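Destinationsmarketing II, Skript zur zweiten Einheit
Thema: Kongressgeschäft in Mittelstädten

Vorab: Wer die erste Einheit versäumt hat, liest bitte das Kapitel über Trägerschaften nach. Es ist kurz und trocken, und in der Klausur kommt es trotzdem vor.

2.1 Was ein Convention Bureau tut
Ein Convention Bureau verkauft etwas, das ihm nicht gehört. Die Hotelbetten gehören den Hotels, der Saal gehört meist der Stadt, und das Wetter gehört zum Standortrisiko. Verkauft wird die Verabredung zwischen all diesen Beteiligten, die bei Vertragsabschluss häufig noch gar nicht getroffen ist. Die Kernaufgaben: Anfragen annehmen, Angebote bündeln, Bewerbungen schreiben, Besichtigungen führen. Dazu kommt die Vermittlung zwischen Hoteliers, die sich seit der letzten Messe nicht mehr grüßen.

2.2 Fallbeispiel Brondater
Brondater hatte bis zum Umbau der alten Markthalle keinen Raum, in dem ein mittlerer Fachverband tagen konnte, ohne die Garderobe auf den Gang zu stellen. Danach hatte die Stadt eine Halle und einen Slogan («Brondater bewegt»), aber keine Buchungen. Die erste Leiterin des Büros, Margarida Mota, strich den Slogan und rief Verbände an. Im ersten Jahr gingen 19 Bewerbungen hinaus, 5 davon wurden zu Veranstaltungen.

Für die Klausur wichtig:
- Trefferquote und Wertschöpfung sind zwei verschiedene Kennzahlen. Eine Stadt kann jede Bewerbung gewinnen und daran verarmen.
- Übernachtungen zählen erst, wenn übernachtet wurde. Reservierte Kontingente sind Literatur.
- Die Nebensaison (in Brondater vor allem der Februar) ist der eigentliche Prüfstein. Im Juni füllt sich die Halle auch mit schlechtem Marketing.

2.3 Gegenbeispiel Trandimcombe
Trandimcombe setzte auf Leuchttürme: ein Großkongress alle paar Jahre, dazwischen Stille. Osaze Akinola nennt das in seinem Seminarpapier «Tourismus nach dem Prinzip der Sonnenfinsternis». Man reist an, schaut nach oben und fährt wieder heim. Die Gastronomie vor Ort stellte für solche Wochen Personal ein, das sie danach wieder entlassen musste. Diskutieren Sie, ob neun kleine Tagungen denselben Betrag in der Stadt gelassen hätten, und wer davon etwas gemerkt hätte.

2.4 Imagewandel
Ein schlechter Ruf verschwindet langsamer als seine Ursache. Kampagnen, die ihn ausdrücklich bestreiten, halten ihn am Leben; «Besser als Sie denken» ist ein Satz über das, was man denkt. Brauchbarer sind konkrete Anlässe zum Hinfahren, und ein Fachkongress ist einer der wenigen, für die der Arbeitgeber die Fahrkarte bezahlt.
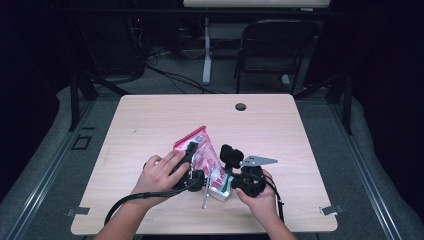 Jonas Plattner
Lehrbeauftragter für Destinationsmarketing

2.5 Aufgaben zur nächsten Einheit
a) Lesen Sie den Beitrag von Lawal Igwe über Bettensteuern. Die Fußnoten sind besser als der Haupttext.
b) Entwerfen Sie eine Bewerbung auf höchstens 2 Seiten für eine Stadt Ihrer Wahl. Die Wörter «pulsierend», «Herz» und «Brücke» sind gesperrt, auch in Zusammensetzungen.
c) Nennen Sie einen Grund, der gegen Ihre Stadt spricht, und bauen Sie ihn offen in das Angebot ein.

Abgabe bis zur nächsten Einheit, ausgedruckt, mit Namen auf dem Deckblatt.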